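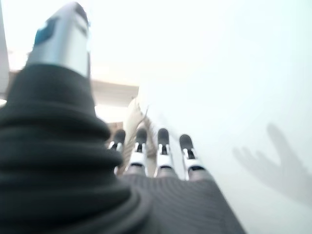

3.2 Bed making as a household task

We treated bed making as a task in three stages: the sheet, the duvet, and the pillows. Kuruc and Mikuš (see Section 2) timed only the first. Our log holds 2,968 entries from 43 sessions, all coded by the second author. An entry was opened each time a piece of bedding was taken hold of or let go.

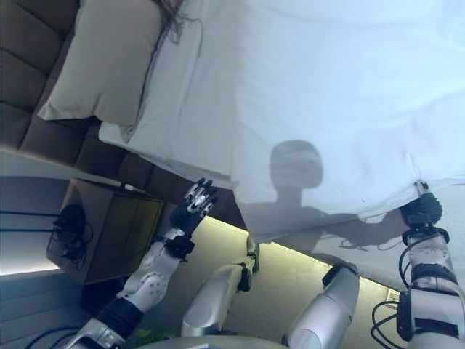 Figure 4. White sheet over the mattress, its lower edge hanging in folds. A white pillow rests against the headboard.

The hanging edge was coded separately from the top surface. A sheet can lie flat on top and still hang unevenly at the side, and 16 sessions were marked this way. Pillows left in place during the sheet stage were noted but not scored.

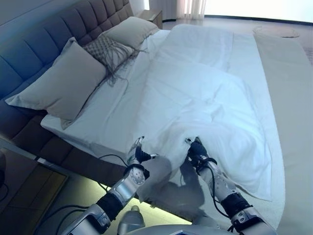 Duvets took longer. They are thicker than sheets, and a pull on one side often shifts the filling on the other. In some 28 percent of duvet entries the same corner was handled again within the session. We did not set a target for smoothness. Coders marked a duvet as placed when it covered the mattress to the near edge, whether or not creases remained.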